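Table clearing tips, from the robot people this time

Quick one, I have soup on. Vlasta Yordanov from Udico sent over results from their tidy-up runs, all done in simulation, and there's stuff in it for anyone with a cluttered side table.

What they did: 2,827 simulated pickups. Half the trick was picking order. Random order vs "nearest first" vs "tall things last". Nearest first lost 155 items off the edge or knocked over. Random was way worse, didn't write the number down, sorry.

So, for your own table:

Front edge first. Clear a strip before you reach for the back. Sleeves are the same as elbows here.

Flat stuff (cards, thin books) slide to the edge, then grip. Dont pinch from above. Their biggest jump came from this one.

Long tools: grab near the middle. Ends swing and take out the vase.

Tall things at the back stay put till theres room around them.

Free hand up and out of the way. Pascal Janssen says resting the idle arm on the table cost them more spills than bad grips did. Same at my house.

Caveat, sim only. No real tables yet, Pichon kit maybe in April. Friction is a guess, Vlasta says so herself. I'd still trust the order thing. 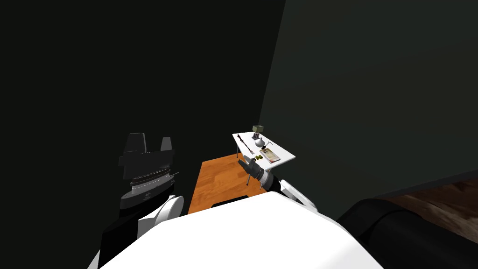
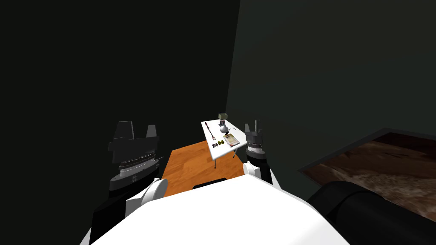 Both from the simulated table setup, small items on the white top, two arms.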